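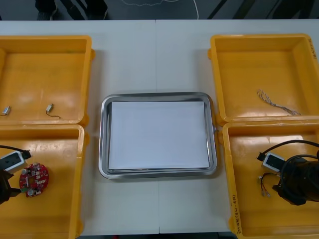

The sorting table at Illano: yellow bins, steel tray, white paper.

Part-time parts sorters wanted, Banovar bench room

I have read a lot of job ads that promise a "fast-paced environment." I doubt most of them. This is a slow job at a white table, and if you want excitement you should keep scrolling.

We need 2 people to sort small electronic parts into kits for the Mivdale repair course. Round red circuit boards, tiny motors, wire bundles, connectors. Each kit starts in a steel tray lined with white paper, and the parts go to and from the yellow bins on either side. Shifts run from 9 a.m. to 1 p.m. and the work lasts 6 weeks, starting in January.
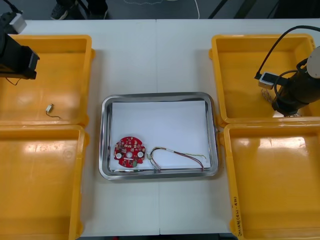 Board and wires on the paper, bins to either side.

What you would do: pick up one part, look at it, put it where the sheet says it goes. Untangle wires without pulling on the connectors. Change the paper when it gets marked up. We finish some 100 kits a week when things go well, and I would not believe anyone who told you they always go well.

You don't need a degree or a certificate. I'm not convinced either one helps with a knotted wire. You do need steady hands, decent close-up eyesight (glasses are fine) and a willingness to ask when a part looks wrong. 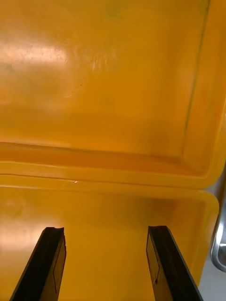

The bins get wiped out at the end of each shift, and yes, that is part of the job and it is paid. So is the first morning, when you learn the sheet. We tried "self-guided onboarding" once - it was a binder, and it stayed shut.

Pay is hourly, the same rate for both positions. No bonus scheme, because I have yet to see one that didn't end in mixed-up parts. 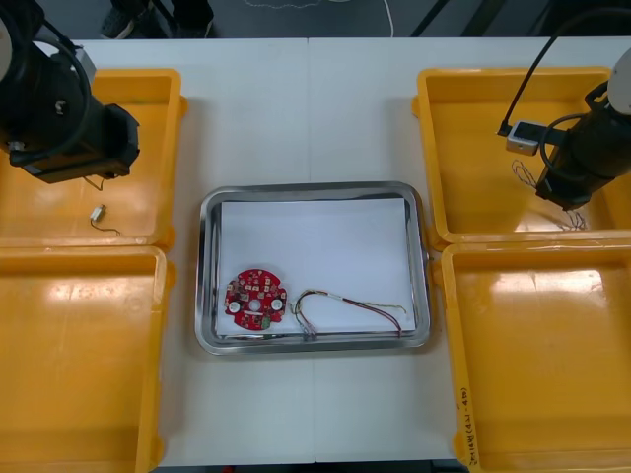 Bench Room Lead, Banovar

To apply, send a short note to the Banovar office in Illano or leave one at the Lumbao Street desk. Skip the cover letter. Tell us which mornings you can work and describe one fiddly thing you have taken apart, whether or not it went back together. We will invite 13 people to a one-hour tryout at the table, also paid. Please leave rings and bracelets at home.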